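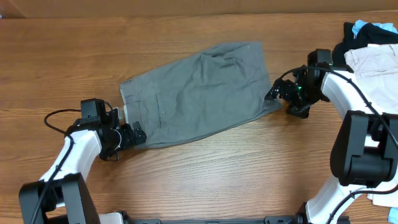 *7 min read · updated December 16, 2023*

# Teaching two arms to fold a pair of shorts

I own a pair of robot arms that can fold shorts in slightly more time than it takes me to put the shorts on, go out for groceries, and come home. I'm very proud of them. This page is the write-up I promised everyone at Skuneo, our shared workshop, after the third person asked how it was done and I answered with a shrug and a zip file.

It assumes you already have two arms that move when told to and a leader pair to drive them with. If yours don't move yet, start with Bernardo Magalhães's servo notes in the shared folder. He is more patient than I am.

The project is called Flusley. There is no story behind the name.

## 1. Bolt everything to one thing

Both arms go on the same metal rail, and the rail goes on the table. My first version had each arm on its own clamp. A clamp can creep a few millimeters over an evening, and I spent a week blaming the software for it.

- Set the bases 980 mm apart, center to center. Closer and the elbows meet over the middle. Farther and neither hand can reach the other's side, and you'll want that for the last fold.
- Tighten the rail, then drive both arms to full reach and tighten it again.
- Mark the table at both ends of the rail with a pencil. If you're in a shared space, someone is going to move your table.

## 2. Route the cables with slack you can defend

The cable for each gripper runs along the outside of the arm. Leave a loop at the wrist. Fold the wrist all the way in, then all the way out, and watch the loop the whole time. It should never go tight, and it should never hang low enough to be picked up along with the laundry. I have folded a cable into a pair of pants. The fold was quite good.

Tie the cable down on the straight parts of the arm and leave it alone near the joints.

## 3. Sort out the background

Put up a plain backdrop behind the table. Cardboard is fine. Without one, the cameras see the rest of the workshop, and your policy learns that shorts fold best when Ebenezer Quaye is at the drill press in a yellow shirt. I'd like to say that's a joke, but the first model I trained did noticeably worse on the days he stayed home.

Keep the lamp in one spot while you get the first version working. Varnished wood throws glare, and glare moves when the lamp does. Once the thing works, start moving the lamp on purpose.

## 4. Aim the wrist cameras

There are three cameras on this build: one looking down at the table and one on each wrist. The overhead one tells the arms where the shorts are. The wrist ones are for the last few centimeters, when the gripper has to decide what is hem and what is table.

For each wrist camera:

1. Open the gripper fully.
2. Tilt the camera until both fingertips are in view at the bottom, one on each side.
3. Close the gripper slowly. You should be able to watch the tips all the way to contact.
4. Lock the screw. Add a dab of nail polish across the head so you can tell later if it has turned. 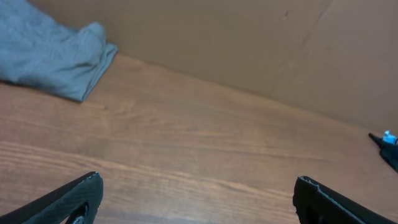 *Wrist camera view, gripper open. Both fingertips visible, plenty of table between them.*

If you only see one finger, the camera is rolled. If you see mostly backdrop and hardly any table, tip it down. A bit of the other arm wandering in at the side is fine, and the model will have to get used to it anyway.

Save a still from each camera once you're happy and compare against it before every session. I keep mine in the Dadia folder next to the calibration file, so I have to walk past them to start recording. (Dadia is the recording script. Jocelyn Layug wrote it in one long evening and has regretted giving me commit access ever since.)

## 5. Pick easy clothes

Start with shorts. They're small, they're mostly rectangle, and both ends give you something to grab. Chino fabric is stiff enough to stay where you put it. T-shirts can wait. Anything with a drawstring can wait longer.

Keep the rest of the laundry within reach, but give the working spot in the middle some room. I let a heap drift toward the center once and got a lovely set of recordings of two pairs of pants becoming one.

Don't iron anything. Wrinkles are what the arms will be facing in real life.

## 6. Record

One recording is one garment. My sequence goes like this:

1. Drop the shorts on the table and spread them flat with the arms.
2. Fold lengthwise, one leg over the other.
3. One gripper takes the waistband, the other takes the hem.
4. Straighten with a light pull outward, then set it down.
5. Bring the hem over to the waistband.
6. Release, open both grippers wide, and back off.

Step four is where people get greedy. You only want enough pull to square up the rectangle. If the waistband pops out of the gripper, you've pulled too hard, and if the hem comes up at an angle, you've grabbed it too near the corner. Either way, leave the mistake in the recording and fix it with the arms. A model that has only seen perfect grabs has no idea what to do after a bad one, and it'll be making plenty.

I recorded 119 of these for the first usable version. That took four evenings and most of my goodwill toward shorts. Drive at an even pace, and take a break when you catch yourself rushing, because the arms will learn the rushing too.

## 7. Train and try it

Send the folder to whatever machine you have with a decent graphics card. I borrow Shirley Blackburn's overnight and pay in cookies. The settings that worked are in the repo under `flusley/configs/shorts.yaml`, and I'd leave them alone for the first run.

For the first live test, keep a hand near the power switch and cut the speed in half. Mine went straight for the waistband, held it with great confidence, and then did nothing at all until I turned it off. The cause was a gripper offset I'd changed between recording and testing. See section 4, about comparing your stills.

## Things that will go wrong

**The gripper scrapes the table.** Raise the lowest allowed height by a hair. Pinching cloth off a flat surface needs some contact, so don't raise it much.

**Fabric slides out during the pull.** Take a deeper bite. If it still slips, check that the fingertips meet evenly along their length.

**One arm waits forever for the other.** Usually a dropped camera feed. Restart Dadia before you start doubting your life choices.

**The arms fold the air next to the shorts.** The table moved. Go look at your pencil marks.

Sugeng Rahman has a branch that handles towels, and he'll merge it when the corners stop bothering him. Socks are open if anyone wants them.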